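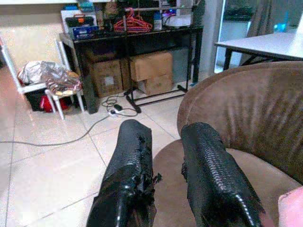
Home Living Features Archive Subscribe

August
By Necati Kozan

The brown tub chair is back in living rooms, and most owners ask how to keep the fabric from looking tired. At Zeltow, a repair shop in Cududside, a full recover costs $200. A soft brush costs far less. Brush the back from the seam down, then do the seat in one direction. Light streaks in the nap often fade after two passes. Pale cushions go well with brown, and pink does better than white.

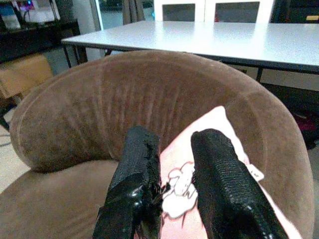
Palma wrote in to say that she brushes hers every Saturday and has never paid for a recover. She keeps the chair away from the glass door, where the sun is strongest.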